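4. Setting up the practice kitchen in simulation

Before I let the Ziko anywhere near a real counter, I run it through the kitchen scene in the simulator. You should too! It's cheap, and a dropped eggplant in there costs you nothing.

1. Start the Cillatau simulator and load the scene called Holub kitchen.

2. Set the physics rate to 400. I tried 504 once and the fingers got jittery, so I went back.

3. Switch both arms to Hold, then click Home Hands. Wait for the status light to go green (mine takes its sweet time on the first load).

4. Open the head view and compare it with the one in this section. You want a hand on each side of the work area, both clear of the objects.

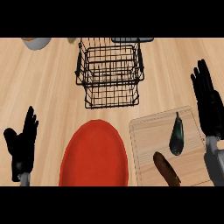
Head view after homing: left hand by the red plate, right hand beside the cutting board, wire basket at the back.

5. If a hand comes up touching the plate or the board, don't drag it away with the mouse. Click Reset Scene and home again.

Note: The black bars at the top and bottom of the view are normal. Leave the window size alone, or your saved views won't line up later.

6. Open and close each hand one time from the Fingers panel. Watch the thumbs, they're the first thing to go wrong if you loaded the old Sitholm hand file (I've done this more than once).

Caution: Make sure the output is set to Sim Only before you touch the Fingers panel. With Live selected, the real hands move too, and they don't wait for you to get out of the way.

7. Save the setup under a new name and go on to section 5.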